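Ticket 1022 – Simulated wrist view: gripper renders but fingers never close
Project: Plisis
Component: gripper model, wrist camera
Status: Fixed, waiting on re-run
Opened by: Nazmiye Yazıcı
Priority: Medium

Summary
Pick episodes in the simulator fail at the grasp step. The arm reaches the pre-grasp pose, the close command is sent, and the finger joint reports no movement. The controller then times out and the episode is scored as a drop.

Steps to reproduce
1. Start the Plisis sim with the default gripper file.
2. Load the Lidmont pick list.
3. Run a batch of 144 episodes with logging on.
4. Check the finger joint position after each close command.

Expected: joint position changes within the timeout.
Observed: 84 of the 144 episodes time out. The rest finish normally.

Log, first failing episode
arm: pre-grasp pose reached
gripper: close requested
gripper: joint position unchanged
gripper: timeout, code 7
episode: failed (no grasp)

Notes
Failures are not tied to the target object. The same object passes in one episode and fails in the next with the same start pose.

Swapped the gripper controller for the older Maeng build. No change in behaviour, so the controller is probably not at fault.

Turned off contacts between the gripper body and the fingers. All 144 episodes closed. Turned them back on and the timeouts came back. The finger collision shape overlaps the body by a small amount at the open limit, and the solver locks the joint when the overlap is deep enough. Depth varies with how the arm settles, which would account for the mix of passes and failures.

The visual mesh is separate from the collision mesh and was not changed in the August update. Rendering is not part of this fault. Please don't re-export the visual mesh or change its colour as part of the fix – the teal is used to mask the gripper in the wrist view. 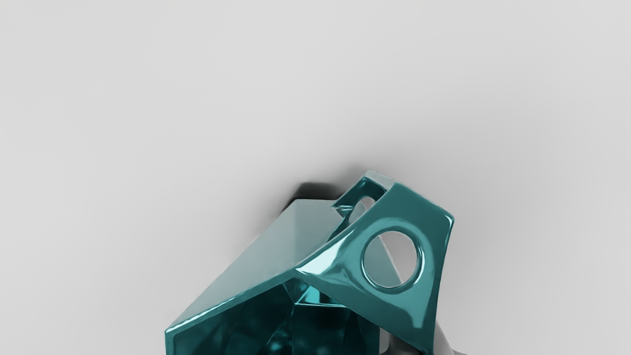
Mutia Simulation and Controls Group | Gripper faults

Reference for the visual mesh: teal finish, polished lip on the round hole through the front plate, second smaller opening in the flange behind it. If your render has these in a different colour, you are loading an old material file and should clear the cache before adding to this ticket.

Fix
Trimmed the finger collision shape so it clears the body at the open limit. Left body contacts on. Also added a start-up check that stops the run if any gripper parts overlap before the first step.

Still to do
– Re-run the full Lidmont list with the trimmed shape.
– Confirm code 7 is still raised when the joint is blocked on purpose.
– Correct the error text. It reads "no grasp" for a joint that never moved, and the two should be logged separately.

Nazmiye to close once the re-run is in.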